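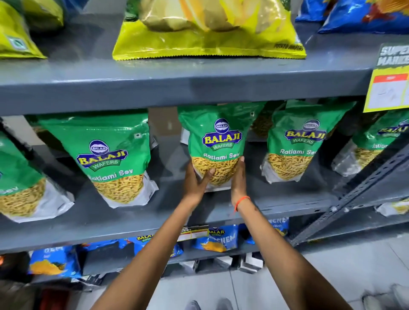
Does the height of a shelf decide what people buy?

Partly, and less than the trade likes to claim. Products between the waist and the eyes get seen sooner and picked up with less effort, but a shopper who came in for one particular snack will usually bend down for it.

Retail Space and Display
Handout 2: The packaged snack bay
Prepared by Amrit Hawthorne for the May session

Read this before the store visit. Bring a pencil. The sketch you make in the aisle counts toward your mark, and a sketch made from memory on the bus does not.

1. What the textbooks say

You will find some version of the phrase "eye level is buy level" in nearly every book on the reading list. Treat it as a slogan. It rhymes, it is easy to put on a slide, and the people repeating it are often selling shelf plans. Ask whose eye level. A tall man, a grandmother and a child of six don't share one, and a narrow aisle changes the angle for all of them.

The other old favorite is that shoppers decide in the aisle. Some do. To know how many, you would have to know what they had in mind when they walked in, and most studies ask them afterward, when people are happy to give a tidy story.

2. Reading a bay

A common arrangement for salty snacks puts big chip bags on the upper shelf, upright pouches on the middle one and small packets crowded together underneath. In our opening picture the middle shelf has green Balaji pouches marked Ratlami Sev, with potato wafers in a large bag above and smaller blue packets below.

There are at least four explanations for an arrangement like that, and they don't all agree:

– Big chip bags are light for their size, so they can go high without much trouble.
– The middle shelf goes to the line the store most wants to move.
– Small packets go low where children can reach them.
– Whoever filled the bay put things where they fit.

Students almost never pick the fourth. I would ask you to start with it and give it up only when you have a reason.

3. Facings

A facing is one package visible at the front of the shelf. A row of the same pouch side by side makes a block of color, and the block can be spotted from farther down the aisle than a single pack can. That much I accept. The claim that doubling the facings brings a fixed rise in sales I don't accept, at least as a general rule. Stores give more facings to things that already sell well, so cause and effect are tangled from the start.

Our two practice data sets show the trouble. Civari and Rilel each covered 23 bays. Civari found that extra facings helped. Rilel found next to nothing. Look at how each one handled empty shelf space before you decide which to believe. Civari dropped any bay with a gap in it, and a gap is often what a good seller leaves behind.

4. Windows in the packaging

The sev pouches have a clear lower half, so you can see the thin yellow-orange noodles. The large wafers bag has a clear section too, toward the top, with pale golden chips behind it. Packaging people say a window builds trust. Maybe. It also shows every crumb, and it takes up room that could carry print. Doucette's chapter (pages 40 on, in the course pack) is the best thing I know on this, though she leans hard on a survey of 1347 shoppers who were shown drawings of packs and never handled one. Saying you like a window and picking up the bag are separate acts – keep them apart in your notes.

5. Price signs

Signs that hang from the shelf edge get noticed. Whether they get read is another matter. Yellow and red are the usual colors for a promotion, and when every bay has a yellow and red sign the colors stop telling anyone anything. Handwritten prices are said to suggest a bargain. They may only suggest that the printer was out of ink. In the store, check whether each sign sits clearly with one product or could belong to its neighbor.

6. Your task at Dullunel

Choose one snack bay and stay with it. Draw the shelves from the front and label what is on each. Then stand to one side and watch which shelf people reach for first. Don't speak to shoppers and don't straighten anything.

Write up to 3000 words. I want what you saw in one section and what you think it means in another. If a sentence has "attracts the customer" in it, cross it out and say what the customer did. A bay where very little happened is a perfectly good result, so please don't go looking for a livelier one.

We use cookies to remember your settings and measure visits to this site. Accept all | Manage preferences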